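Holis hand-held gripper pair
Home > Collection tools > Two-handed sets
Print this page | E-mail this page

The Holis pair records two-handed household work for training manipulation policies. One operator can hold both units, or two people can take one each. Jaw view, jaw opening and hand pose are logged against a shared clock.

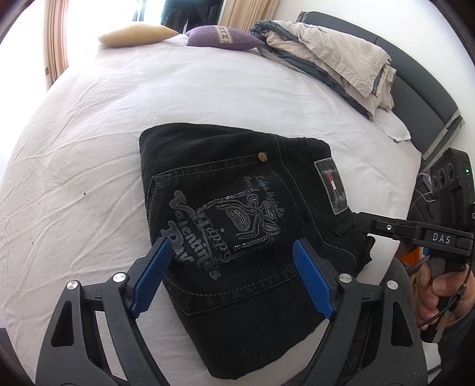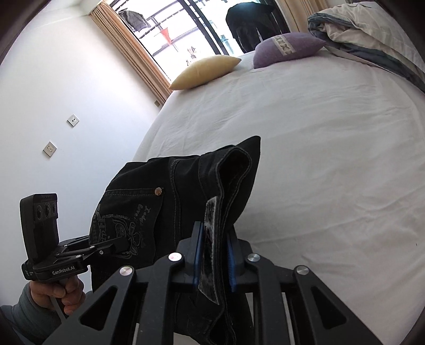 Garment handling on a bed, black jeans, seen from one hand-held gripper with a second unit in view.

Bed and clothing tasks are supplied as a ready-made task list. The Bandusthorpe garment set holds 2594 episodes, of which 2309 passed review. Rejected episodes stay in the archive with a reason code – usually a lost pose track or a late start.

Jaw pads: blue, textured, replaceable in pairs
View: wide angle, fixed to the gripper
Export: one folder per episode, both hands aligned
Order code: Sarlow 767

Pads should be checked for lint after each denim or knitwear session. Clock alignment must be repeated whenever either unit has been switched off. Spare pads ship from September.

Page revised 2022-08-20

Search this site: enter part name or code

Comments (3)

Florian Imhof: Does the export keep rejected episodes in the same folder tree?

Tien-fu Chow: No, they go to a separate tree with the same numbering. The reason code is in the episode header.

Liu: Pad screws on our left unit needed tightening after a week of trousers. Fine since.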